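Spending the equipment money: where we've got to

Hello again from the budget corner! Ghada Shboul here, with the spreadsheet open and a cup of tea going cold next to it. Several of you stopped me in the corridor after the last newsletter to ask what we're buying, when it's coming and whether your own request made the list, so I'm going to try to answer all of that in one go (and then you can go back to stopping me about the car park).

The big item is hand-held grippers. We've been working with one pair up to now, and one pair means one person collecting while everybody else waits for a turn or finds some data to tidy. The plan is to go up to 3 pairs before the end of November. I asked for quotes from Vukier and Wirnora, and they came back so differently laid out that it took me a whole afternoon to line them up. Vukier put everything in one price, cables and spare fingers and all. Wirnora looked a good deal cheaper until I got to page two, where the mounting plates, the cables and the delivery were each on their own line. Once I'd added those in, the gap was small enough that I stopped caring about it and started asking about repairs instead.

Repairs matter more than I'd understood when I first took this job on! Fingers wear, screws work loose, and a gripper sitting in a parcel on its way to a workshop is no use to anyone. Vukier quote 5 working days for a repair and Wirnora quote three weeks. So my recommendation is Vukier, and unless somebody comes to me with a very good argument, that's what goes on the order form.

Please do come and try a pair before we commit, especially if you have small hands or you've been putting up with an awkward grip. Comfort is terribly hard to judge from a quote. The table work is fiddly, and an hour of it tells you far more about a handle than any brochure will.
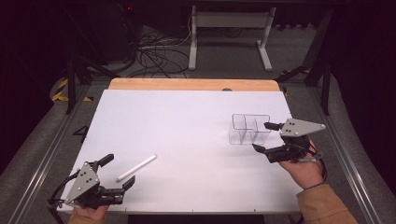 Table work with a gripper in each hand, with the clear divided container on the right.

Now, the less glamorous things. I've put in a line for cable covers and floor clips, which I'd like to see bought first, partly for safety and partly for my own peace of mind. I've also put in for a second table covering in white. It costs next to nothing, and we can swap one for the other when it gets marked, with no need to stop and scrub in the middle of a session.

Then there are the bits and pieces we handle: pots, trays, pens, tubs, all of that. Up to now people have been bringing things from home or buying them on the way in and forgetting to claim (you know who you are, and I would like your receipts, please). From November there will be a small props fund of £60 a month. Anyone can spend from it as long as the receipt reaches me within the same month. Do try to buy 2 of anything you think we'll use a lot -- it's maddening when a container cracks and the shop has stopped selling that shape.

What's not on the list? The Kanaujia arm, I'm afraid. I know a few of you had your hearts set on it, and I did go and see the demonstration, and it was lovely. But the arm is only the start of the spending. There's the base to bolt down, the training, the yearly service contract and the extra insurance, and by the time I'd totted all that up we'd have had nothing left for grippers at all. I've moved it to next year's wish list and I've asked Kanaujia whether they'd consider a lease. No answer yet.

Storage is still up in the air as well. Zesov do a lockable cabinet with charging points inside, and I like it very much, but it's wider than the alcove where I wanted to put it. If you own a tape measure and have ideas about where else it could live, come and find me. I'd rather settle that before the new grippers arrive than have them stacked up on somebody's desk.

Last thing! If you want something added for next year, send me the name of the item, the full price with delivery and a line or two on who would use it. A link on its own with "this looks good" underneath will get a polite reply and nothing else. I'm at my desk most mornings until eleven, and the draft budget is pinned up by the kettle with a pen on a string, so scribble away.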